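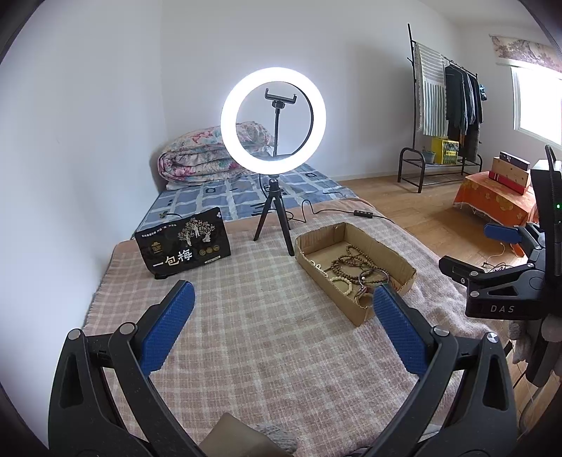 Gloves, blankets and the long end of winter

I packed up the winter things this week, a good month later than my mother would have allowed. She had the wool washed and in the cedar chest by the first warm afternoon, and I have never once managed it. Around here the mornings stay cold well into spring, and every time I think I'm finished with gloves I find myself scraping the windshield with an old library card and wishing I had kept a pair by the door.

I should say that I knit, for those of you who have wandered in from the soup post (hello, and yes, the barley one freezes fine). I've knitted since I was nine, badly for the first twenty years and then a little better. Gloves came last. For the longest time I only made mittens, since the idea of all those fingers frightened me. Then one October I came home from the Skindau wool fair with 100 grams of gray Dritura yarn and no plan for it at all, and a pair of gloves was the only thing I could think of that it would stretch to.

Well, I loved it! You work the cuff, you work the hand, and then you do these five silly little tubes, and each one feels like finishing a whole project. The thumbs on my first pair didn't match and I wore them anyway for three winters, until the left one went on a bus and never came home. I still have the right one. I can't tell you why.

What I really wanted to write about, though, is putting things away, and how I've changed my mind about it. I used to buy those big plastic tubs with the snap lids. I had a whole wall of them in the spare room, and everything I put in one came out smelling faintly like a new shower curtain. A few years back I switched to plain cardboard for anything I'd be using again within a few months, and I've been much happier.
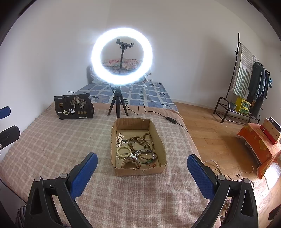

The wool has to go away clean, that's the main thing. Moths like skin and crumbs and hand cream far more than they like fresh wool, and gloves pick up all three. I fill the bathroom sink with cool water and a capful of Clillaner, which I order from a small shop because our grocery store stopped carrying it, and I let everything soak while I have my coffee. Then I roll it all in a towel, press, and lay it flat for two days. My sister dries hers on the radiator and we don't discuss it.

Blankets are another matter. The cotton ones stay out all year in my house, because there is always someone who gets chilly during a movie, and I like a bed with a bit of pattern on it. The heavy one, the Hegedűs blanket I saved up for, gets aired on the line and folded in an old pillowcase. I check on it more often than I need to.

I did keep one pair of gloves back this year, in the drawer with the batteries and the takeout menus. We'll see if I can find them when the frost comes. Next up I have a cardigan to get back to – I'm 50 rows into the second sleeve and I've already put it down twice – and then I promised a few of you the lining pattern for the mittens, so I'll try to get that typed up before I lose my notes again.

Posted Apr 30, 2025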